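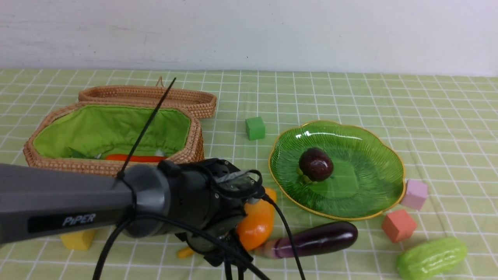
An eggplant and a scalloped green glass plate on a table at the Briggs Community Kitchen.

Briggs Community Kitchen Opens Table Setting and Produce Course

February 18, 2021

The Briggs Community Kitchen has opened registration for its spring course on seasonal produce and table setting. The course will be held in the ground floor teaching room on Zukomau Street and consists of 11 evening sessions.

Participants will learn how to choose, store and present fresh vegetables and fruit. The opening session covers eggplant, bitter melon and carrots, with mangosteen as the featured fruit. Later sessions deal with leafy greens, root vegetables and the care of glass and woven serving pieces, including lined rattan baskets with lids.

The course was first offered in October and drew more than 180 applications. A second group has been added for the spring to meet demand. Each session lasts 3 hours, and all produce is included in the fee. Tableware is on loan from Nestulex, a housewares supplier with a showroom in the Fekuvov district.

Residents of Briggs will be given priority until the end of the month, after which remaining places will be open to all applicants. Registration forms are available at the front desk and must be returned in person. Applicants who were placed on the waiting list last fall do not need to apply again and will be contacted by mail.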